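Saltby: a household spending dataset
README and data card, last touched June 20, 2025

Hi! If you've landed in this folder you probably want numbers on what ordinary households spend at home versus what they spend across a border, and you want them without filling in a form first. Good, you're in the right place. I'm Eskil Bakke, I put most of this together, and Sigrun Nyberg did the cleaning scripts and nearly all of the patient work on the category codes (if a code looks clever, it's hers).

What's in the folder

There are four files you'll care about.

households.csv has one row per household. Size, rough age band of the oldest adult, renter or owner, income band, and which of our two towns they live in.

purchases.csv has one row per purchase. This is the big one and it will make a spreadsheet program unhappy, so please load it with something sturdier.

categories.csv is the lookup for the category codes in purchases.csv. Read this before you read anything else, seriously.

notes.txt is free text from the diaries, with names, addresses and shop names stripped out. Some of it is very funny and some of it is people complaining about parking.

There's also a folder called old. Leave it alone unless you're trying to reproduce a chart from the first release.

Where the data came from

We asked households in two towns, Huron and Peng, to keep a spending diary. (Those are labels we picked for the release, so please don't go hunting for them on a map and then write to me about the population figures!) Huron is inland and has one decent shopping street. Peng is close enough to a border that people drive over for groceries and fuel, which was the whole reason I wanted it in.

We signed up 100 households and 83 of them stuck with it to the end. Every household was asked for 30 days of entries, starting in November, so the holiday shopping bump is in there and you should not multiply anything by twelve and call it a year. I did that once in a draft and Sigrun still brings it up.

Entries came in two ways. Most people used Cleltier, the little diary app we built for this, and the others wrote on paper and we typed it in. Paper households skew older and tend to round their amounts. You'll see a lot of tidy fives and tens in there. The column entry_mode tells you which is which, and I'd include it in any model you run.
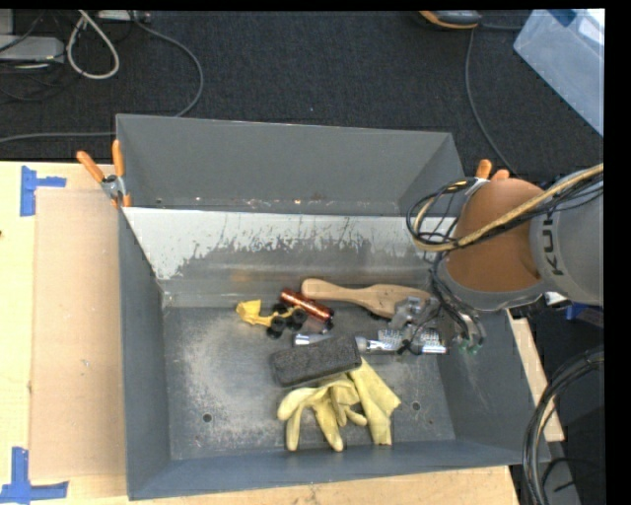
Gray metal bin on a wooden tabletop, gripper lowered inside.

How the columns work

amount is in the local currency, tax included, as the household wrote it down. We did not convert anything. If the purchase was made in a foreign currency, amount holds what showed up on the card statement, and amount_foreign holds the price at the till if they bothered to write it. Lots of them didn't. Blank means blank, so please don't fill it with zero.

abroad is 0, 1 or 2. Zero is a purchase at home, one is a purchase made in person across the border, and two is an online order from a foreign seller. The split between one and two is the thing people ask me about most. If someone ordered from a foreign website while sitting on a hotel bed in another country, we coded it as two. You may disagree! Sigrun did, for a while.

day runs from 1 to 30 and counts from the household's own first entry. It isn't a calendar date. We took the real dates out because a big purchase plus a real date plus a small town is enough to work out who bought the boat.

shared is 1 if the purchase was for the whole household and 0 if it was for one person. Groceries default to 1. Some families fought the default and changed it line by line, and I've left those alone.

refund_of points to the row a refund belongs to. Refunds are negative amounts. If you add up the file without thinking about them, you'll get the right net figure and the wrong number of purchases.

Known problems

Cash is underreported. People remember card payments because they can scroll back through them, and they forget the coffee, the bus ticket and whatever they gave the kids. There's no correction for this in the file.

Fuel in Peng is messy. A few households recorded a fill-up and a grocery stop at the same place as one purchase, and we couldn't always split it. Those rows have the category code MIX. Leave them in for totals and drop them for anything by category.

Subscriptions are a headache as well. Is a streaming service billed from another country foreign spending? We said yes, it goes in as abroad = 2, but the household often had no idea where the bill came from, and we had to go by the line on the statement. If you want to run your numbers both ways, filter on category SUB and see how much moves.

Insurance premiums paid yearly show up for whoever happened to pay theirs during the diary and for no one else. They make a few households look wildly extravagant. I'd drop them for averages.

Income bands are self-reported and people were shy about them. The "prefer not to say" band is bigger than I'd like.

Things I wouldn't use this for

Please don't use it to make claims about a whole country. These are two towns and a pretty willing bunch of people who agreed to write down every sandwich. Don't use it to set prices or credit terms for anyone, either. The license forbids that, and I'd be really sad about it besides.

It works well for teaching, for testing category schemes, for trying out ways to handle missing cash, and for comparing how people record in-person and online purchases. A class can get through the basics in a 60 minute session if the files are loaded beforehand.

Getting started

Load categories.csv and join it to purchases.csv on code. Join that to households.csv on hh_id. Then drop the rows where quality is 9, which marks days a household told us they'd filled in from memory. After that you're on your own, but a simple first chart is total spending per household by the three values of abroad, with Huron and Peng side by side.

Amounts use a period for decimals and no thousands separator. Text is UTF-8. If the accents in notes.txt look like garbage, your program is guessing the encoding wrong, so set it by hand.

Changes in this release

Fixed a batch of refunds that were pointing to the wrong row.
Moved pharmacy purchases out of groceries and into their own code, PHA.
Added entry_mode.
Removed two free-text notes at the request of the household that wrote them.

License and credit

Free to use and share for research and teaching, with credit to the Saltby dataset, Eskil Bakke and Sigrun Nyberg. Don't try to identify anyone. If you think you've recognized a household by accident, tell us which row and we'll blur it in the next release.

Found a mistake? Open an issue with the file name and the row number, and paste the row in too if you can. I read all of them, usually in the evening. Questions about category codes should be addressed to Sigrun, who'll answer faster and better than I would.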